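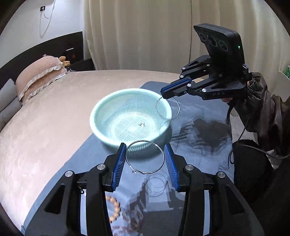 Walid Mahasneh asks whether the foil and soda method takes silver off the piece, and if so why I keep recommending it over polish.

It doesn't. Tarnish is mostly silver sulphide. In hot water with washing soda, aluminium gives up electrons and the sulphide turns back into silver. Polish works by abrasion, so the sulphide leaves with a little metal attached.

2/ The piece must touch the foil, or touch something that does. Most failures I get sent come down to this. Old foil with a grey skin on it also works badly.

3/ My quantities: 355 ml of water just off the boil, one level tablespoon of washing soda, foil shiny side up (the side makes no difference, I just like to see it). Two minutes, turn, two minutes more. Rinse and dry properly.

4/ The returned silver can look matt or whitish. A soft cloth sorts that out.

5/ Do not do this with pearls, opals, turquoise, anything glued, or anything with deliberate dark patina in the recesses. The patina is sulphide too and the bath can't tell the difference.

6/ Plated pieces: the bath is gentler than polish, but if the plating has worn through, you will see the base metal more clearly afterwards.
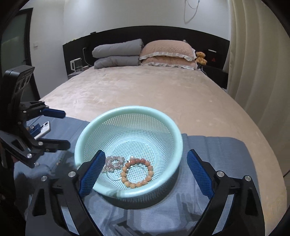
Beaded bracelets, mint-green colander.

7/ Storage matters more than cleaning. Small zip bags, air pressed out, one piece per bag. Keep them away from wool, rubber bands and some cardboards, all of which can give off sulphur compounds.

8/ Anwara Gazi asked about anti-tarnish strips. They do work, but they get used up. I write the date on mine and change them after 9 months.

9/ Correction to 3: washing soda is sodium carbonate. Bicarbonate will do, only more slowly. Jihad Hijazi spotted that I'd mixed the two up in my older thread, which I've now taken down.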